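To: cell-maintenance list
Date: Oct 18, 2019
Subject: Re: Fingers not closing square after pad change

On the Trestton cell, second bench:

> We changed the finger pads on Monday and since then the grip closes
> a bit to one side. Soft parts get pushed before they get picked up.
> Homing passes with no faults. Is there an offset I should be
> changing, or do we strip it down again?

Leave the offset alone for now. We had the same thing on our Vatham arm in January and it was the finger seat. A bit of old adhesive was left behind when the pads came off, and one finger sat proud of the other by less than you would notice by eye.

What I did, in order:

Powered down and locked out. Took both fingers off and cleaned the seats with alcohol and a plastic scraper. Don't use a blade, the mating face marks easily.

Put the fingers back with the screws only nipped up, closed the grip by hand on a gauge block, then tightened each side a little at a time. Put a paint mark across the heads so you can tell later if one has moved.

Ran 100 open and close cycles with nothing in the grip, then checked the marks again.

After that, re-taught the approach over the basket. Ours had been taught with the old pads, which were thinner, so the fingers came down too close to the rim. I moved the wait point out over the bare table and let it come in from there. We use the orange ribbed piece for trials because it shows any sideways push straight away.
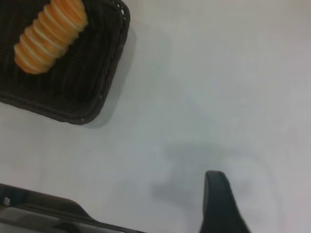 Bulletti says to check the screws again at 2000 cycles, and I would go earlier on a fresh set of pads. We do ours at the end of the first shift. If it still closes off to one side after a clean and a reseat, look at the finger slide for wear, and only then touch the offset. Write the old value down first.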